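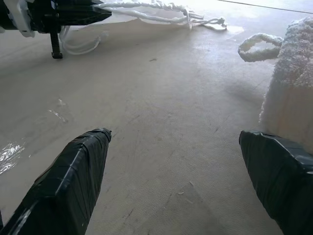 옅은 베이지색 바탕과 양쪽의 검은색 그리퍼

숙성 레드 와인의 침전물과 디캔팅에 관한 안내
Brorkgate 와인교육원 소식지 | 2021/02/28

지난 분기 본원 상담 창구에 접수된 문의 가운데 가장 많은 것은 병 바닥이나 벽면에 쌓인 침전물에 관한 내용이었습니다. 오래 보관한 와인을 개봉하였더니 잔에 검붉은 가루가 남았는데 변질된 것이 아닌지, 마셔도 되는지, 구입처에 교환을 요청할 수 있는지를 묻는 분이 많았습니다. 이에 본원은 침전물의 성격과 디캔팅 절차를 정리하여 회원 여러분께 안내드립니다.

숙성 과정에서 레드 와인의 타닌과 색소 성분은 서로 결합하여 점차 입자가 커지고, 일정 크기에 이르면 병 아래로 가라앉습니다. 여과를 최소화한 와인이나 껍질이 두꺼운 품종으로 양조한 와인에서는 그 양이 더 많을 수 있습니다. 코르크 안쪽이나 병 바닥에서 보이는 투명하거나 붉은 결정은 대개 주석산염이며, 저온에서 보관한 와인에 흔히 나타납니다. 두 경우 모두 그 자체로 품질의 결함을 뜻하지 않습니다. 다만 입안에서 거칠고 쓴 느낌을 줄 수 있으므로 따라내어 분리하는 편이 좋습니다.

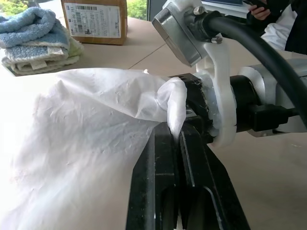
글 표은결
Brorkgate 와인교육원 교육기획팀 선임연구원

개봉 전 준비

눕혀 보관하던 병은 개봉 전날 조용히 세워 두시기 바랍니다. 입자가 고운 침전물은 가라앉는 데 시간이 걸리며, 운반 직후의 병은 이틀 이상 안정시키는 것이 바람직합니다. Hutach 공동 저장고에서 병을 인출하시는 회원께서는 행사 당일 수령을 피하여 주시고, 부득이한 경우에는 눕힌 상태를 유지할 수 있는 바스켓을 신청하시기 바랍니다. 해당 저장고에는 현재 회원 위탁분 932병이 보관되어 있으며, 인출 신청은 2일 전까지 받습니다.

서비스 온도는 와인의 성격에 따라 다르나, 본원 시음실에서는 숙성 레드 와인을 16도에 맞추어 제공하고 있습니다. 온도가 지나치게 높으면 알코올이 두드러지고, 낮으면 타닌이 딱딱하게 느껴집니다. 난방을 하는 실내에서는 잔에 따른 뒤에도 온도가 빠르게 오르므로 한 번에 많은 양을 따르지 않도록 합니다.

디캔팅 절차

호일은 병목 아래쪽까지 넉넉히 제거하여 와인이 흐르는 모습을 확인할 수 있게 합니다. 오래된 코르크는 부서지기 쉬우므로 두 갈래 날의 오프너를 권장하며, 코르크를 뺀 뒤에는 병 입구를 깨끗한 천으로 닦습니다. 병목 뒤에 작은 조명을 두고 와인을 디캔터 벽면을 따라 끊김 없이 천천히 따릅니다. 도중에 병을 다시 세우면 가라앉은 입자가 떠오르게 됩니다. 어두운 띠가 어깨 부분을 지나 병목에 가까워지면 즉시 멈춥니다.

남은 와인은 따로 받아 두었다가 조리에 사용하실 수 있습니다. 커피 여과지로 거르는 방법도 알려져 있으나 종이 냄새가 배어 향을 해칠 우려가 있어 본원에서는 권하지 않습니다.
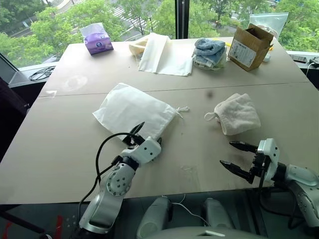
뒤쪽에 생활용품이 놓인 탁자와 앞쪽의 로봇 팔

공기 접촉에 대하여

침전물을 분리하기 위한 디캔팅과 어린 와인의 향을 열기 위한 디캔팅은 목적이 다릅니다. 후자의 경우 바닥이 넓은 디캔터에 옮겨 한두 시간 두는 것이 도움이 될 수 있습니다. 반면 충분히 숙성된 와인은 향이 섬세하여 공기에 오래 노출되면 금세 힘을 잃습니다. 이러한 와인은 폭이 좁은 디캔터를 사용하고, 옮긴 뒤 바로 잔에 따르시기 바랍니다. 상태를 예측하기 어려운 병이라면 먼저 소량을 맛본 다음 결정하여도 늦지 않습니다.

변질이 의심되는 경우

젖은 종이나 곰팡이를 연상시키는 냄새, 식초와 같은 날카로운 산취, 예상하지 못한 기포가 확인될 때에는 침전물과 별개의 문제로 보아야 합니다. 병과 코르크를 버리지 마시고 상담 창구로 연락하여 주십시오. Drulthorpe 및 Yazıcı 포도원의 와인을 본원 공동구매로 받으신 회원께서는 주문 내역을 함께 제출하시면 교환 절차를 안내해 드립니다.

5월 실습 강좌

본원은 오는 5월 디캔팅 실습 강좌를 총 4회 운영할 예정입니다. 회차별 정원은 16명이며, 강좌에서는 Drulthorpe의 숙성 레드 와인과 Yazıcı의 최근 빈티지를 비교하여 다룹니다. 세부 일정과 수강료는 다음 호에 공지하며, 디캔터와 잔은 교육원에서 제공합니다. 향을 평가하는 수업이므로 당일 향수 사용은 삼가 주시기 바랍니다.

문의: Brorkgate 와인교육원 교육기획팀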